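Dicas rápidas para a mesa branca (e outras coisas que encardem)

Comecei a juntar isto em março, num caderno, e só agora passei a limpo. Vai sem ordem. O que funciona cá em casa pode não funcionar aí, testem sempre num canto escondido antes.

Marcas de caneta. Álcool num pano de algodão, esfregar pouco e ir virando o pano. Se insistir sempre com a mesma parte suja, espalha a tinta e fica uma nuvem azul. Aconteceu-me duas vezes. Marcador permanente demora mais – álcool, esperar um minuto, repetir.

Gordura. Água morna, duas gotas de detergente da loiça, pano bem torcido. Passar depois outro pano só com água, senão fica aquela película que agarra o pó todo. O spray Tirnari também tira, mas cheira muito e para a gordura do dia a dia não compensa.

Café e chá. Pasta de bicarbonato com água, deixar cinco minutos, limpar sem força. Em tampo brilhante não usem, risca. Nesse caso só detergente e paciência.

Cola. Cola branca sai com água quente, é pôr o pano molhado em cima e ir fazer outra coisa. Supercola é outra conversa: raspador de plastico, nunca a faca. Um risco num tampo branco apanha sujidade e nunca mais sai, já tenho um para provar.

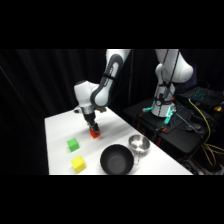

Etiquetas e fita-cola. Secador no morno, puxar devagar por uma ponta. O resto da goma sai com óleo de cozinha, depois detergente para tirar o óleo. Sim, dois passos. Não há atalho que eu conheça.

Panos. Separem os da mesa dos do fogão, de vez. Eu marco com uma linha cosida no canto, vermelha para fogão, branca para mesa. Os de microfibra lavam-se sem amaciador, o amaciador estraga-os e passam a empurrar água de um lado para o outro. Comprei um pacote da Huanca e ainda duram, mas os de camisola velha fazem quase o mesmo serviço.

Lixívia. Em tampos brancos parece boa ideia e não é, amarela com o tempo. O meu tampo antigo ficou cor de manteiga ao pé do lava-loiça. E nunca misturar com vinagre nem com amoníaco, nunca, nem com a janela aberta.

Cortinas escuras. Pó vê-se tudo. Aspirador com a escova macia, de cima para baixo, antes de limpar a mesa e não depois (o pó cai, claro). Para pelos de gato, luva de borracha ligeiramente húmida, sempre no mesmo sentido. Lavar do avesso, água fria, secar á sombra.

Pernas da mesa a abanar. Antes de calçar com papelão vejam os parafusos, quase sempre é só isso. Apertar em cruz, um bocadinho cada um. Se o furo já está largo – palito com cola de madeira lá dentro, partir rente, deixar secar até ao dia seguinte e voltar a aparafusar.

Riscos pequenos. Caneta de retoque branca, mas atenção ao tom, há brancos e brancos. A Nisenico tem três, o do meio foi o que bateu certo com o meu. Camada fina, secar, outra camada fina.

Ah, e bases para copos. Feltro autocolante por baixo, recortado á medida com a tesoura velha.

Para a próxima passo a limpo as do forno. Actualizado em 10 de dezembro de 2020.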